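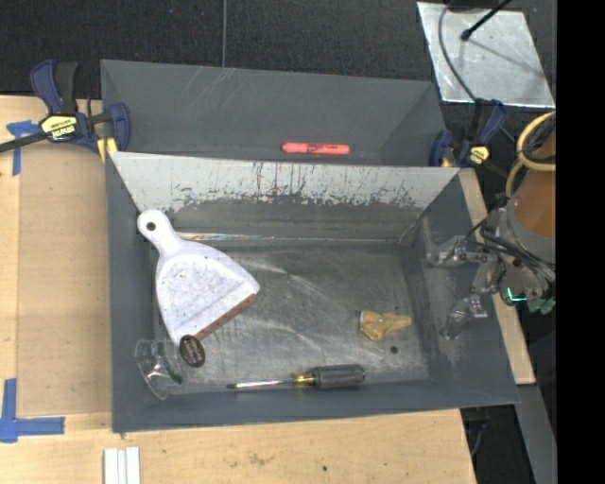 Cell 6 at the Plurnville workshop: front and rear bins, clamps on, arm at the right.

Looking after the two-bin cell: common questions

September 2022
By Riaan Fourie

Which bin does the arm pick from?

Both. Each run moves items from one bin to the other, and the next run moves them back. The long sides go parallel, one bin behind the other, with the rims meeting.

Why clamps? Can't we screw the bins down?

We swap bins too often for screws. One bar clamp goes at each side, near where the two bins meet. Tighten by hand until the bins won't shift when you push on a corner, then stop. The walls flare, so a clamp set too high will ride up and work loose.

What is the blue tape on the worktop for?

It marks where things go. If you have to lift a bin out, put it back to the tape before you clamp. When a piece starts to peel, lay the new piece beside it first and then pull the old one. Please don't guess the position by eye. The Msimang cell was a week out of line in June after someone did that.

The bin floor is badly scuffed. Does it need replacing?

Usually not. Curved streaks and shiny patches on the floor are normal wear, and so are scrapes along the rear wall. Run a gloved hand over it. If you feel a raised edge or a crack, change the bin. Repeated deep scrapes at one height mean the fingers are touching the wall, so check the arm's position before fitting a new one.

What can go in the bin?

Ordinary household and workshop objects, nothing heavier than the limit on the cell sheet. A dustpan, a screwdriver, a clear plastic cup and a marker are all fine. Clear things are hard for the camera, so expect more missed picks with the cup. No glass, no open blades, no liquids.

How often are the fingers cleaned?

Every 15 hours of running, or sooner if they look cloudy. Use a damp lint-free cloth and let them dry. Don't use solvent on the clear parts. Full inspection is at 1000 picks — the Filtov controller keeps the count on its status page.

What should I check on the hose and cables?

Stop the arm and isolate it first. Then look for rubbing where the hose loops round the joint and where the black cables cross the body. The loop needs enough slack for the wrist to turn fully both ways. If it pulls tight, stop and report it.

It stopped with fault 77. What now?

That is our code for a blocked move. Press the stop, open the gate, clear whatever is in the way and check both clamps. Reset from the panel and run one slow cycle. If it faults again, leave it stopped and log it.

Who supplies spares?

Bins and clamps are in the Platitz store. Fingers have to be ordered, and they can take more than six weeks.

Comments

tomasz_k: Does the 15 hours include time sitting powered up but idle?

Riaan Fourie: No, running time only.

Bench2: We had our clamps too high for months. Moved them down and they've stayed put.

P. Hale: Could you add the part number for the bins? The one on the store shelf has rubbed off.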